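The Drawer of Good Intentions

Getting to the bottom of a jar is harder than buying one, and I have the drawer to prove it

There is a drawer in my bathroom that no longer closes. It stopped closing in November, when I tried to add a lip scrub to it, and since then it has stuck out at hip height like a toll gate. I have a bruise that has been renewed so many times it should have its own loyalty card.

I write about hair for a living, mostly, so the drawer is a professional hazard with some private greed mixed in. This winter I decided to deal with the hair half of it, one bottle at a time, in the shower, until each one made that rude noise at the end.
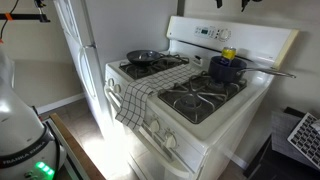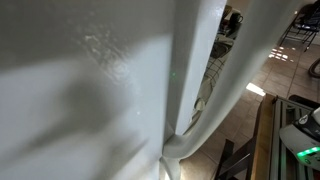
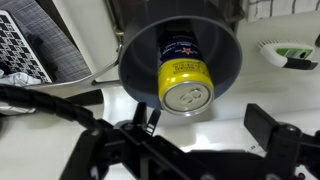 What was in there

I own 25 products that go on a head. I had guessed nine. Four were shampoos, which seems fair enough until you learn that three of those were for color-treated hair, and I haven't colored mine in six years. There was a sea salt spray I bought to look as though I had been at the beach, kept for so long that I had been to the beach twice in the meantime and come back looking like a doormat both times.

The oldest thing was a tub of Lindley curl cream, 340 grams, with a dent in the middle the size of one thumb. I have straight hair. I remember the shop, the music, and a strong feeling that straight hair was a temporary setback.

The rules, such as they were

One shampoo open, one conditioner open, one thing that stays in. Nothing new comes into the house until something leaves it empty. Samples count. Hotel bottles count, even the ones shaped like pebbles. Gifts are allowed but go on the high shelf, where I need a chair to reach them, and I am lazy enough for this to work as security.

I gave myself an exemption for dry shampoo on the grounds that I have a job.

The first month

Shampoo goes quickly. I'd like to report some sort of struggle, but you wash, you rinse, and in a few weeks you are standing there upside down shaking out the last of it and feeling like a pioneer. Conditioner goes more quickly still if you have hair past your shoulders. The two never run out together. I have never met anyone whose two ran out together, and I suspect the bottle sizes are decided by people with crew cuts.

Masks are where it all slows down. A mask wants time. The Desusia one I was working through asks for 30 minutes under a warm towel, and that is a television episode plus the part where you look for the remote with conditioner in your ears. I'd been using it once every other month and describing myself, out loud, to other adults, as someone who does a weekly mask.

So I did a weekly mask. My hair got softer for three weeks and then it got tired. By week five it hung off my head like wet laundry and wouldn't hold a clip. Too much of a rich thing will do that on fine hair, as I have told readers many times in a confident tone. I cut the mask back to twice a month, put it on the ends only, and things perked up.

Oils, and the pillowcase

I had three hair oils and a theory that I could finish them by using them overnight. The theory was sound. The oil went down at a wonderful rate, and most of it went into the pillowcase, which now has better shine than I do.

What did work was dull. Two drops of the Sobczak oil, rubbed between the palms, pressed onto damp ends before the hair dryer. Two drops a day will take me until sometime after retirement, but it's the first hair oil I have used long enough to form an opinion about. My opinion is that it's fine. It smells like a cupboard in a nice house.

Things I gave up on

The curl cream went. I opened it, it had separated into a layer of cream and a layer of something that had left the cream, and I put the lid back on and apologized to it. The sea salt spray went. A purple shampoo went to a friend with the hair for it, and she tells me it works, and I'm trying to be happy for them both.

I also stopped saving the good one. Everyone who likes this stuff has a good one - mine was an Oslow serum in a heavy glass bottle, too expensive to use on a normal morning. Serums don't improve with age. I put it on for a trip to the dentist and had excellent hair under that enormous lamp.

Where it stands

Fourteen bottles left, and the drawer closes if I lean on it. I've bought one new thing since I started, a plain wide-tooth comb, and I maintain that a comb is a tool. The lip scrub is still in there. I'll get to the lips in spring, once the dry shampoo situation has been looked into.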